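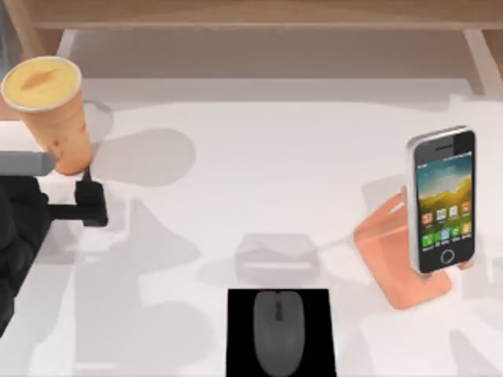 A paper cup with a pale yellow lid, at the corner of a white table.

In the kiosk at Urdale station the lottery tickets hang at the height of a child's eyes. I pass them every morning, and since February there is also a poster for the new Rovon draw. It costs 2 a ticket and the top prize is paid every month for life.

I do not want to forbid the lottery. My father played it for many years in Jekarholm, always the same five numbers, and he never lost more than he could afford. It gave him something to talk about on Saturday evening with the neighbors. I think this is a fair price for a small pleasure.

What I do not like is how we write about the winners. When someone in our district wins 2,000, the newspaper prints a photograph and the name of the shop, and the next day there is a line outside the door. I have seen this line. The people in it believe that the shop is lucky. The shop has sold more tickets than the others, so it has had more winners, and also many more losers, but their photographs are not printed.

My proposal is modest. Each time a newspaper reports a prize, it should print in the same size of letters how many tickets were sold for that draw. In the shop at Jekarholm they once told me they sell 400 in a good week, and in that week three or four customers get their money back. A reader can decide for himself what to do with such a number.

Some friends say that this would spoil the joy of the winner. I do not believe it. A person who has won will be happy with any article. It is the other readers I am thinking about, who have the same newspaper on the kitchen table and the rent to pay.

R. Stankevičius
March 15, 2003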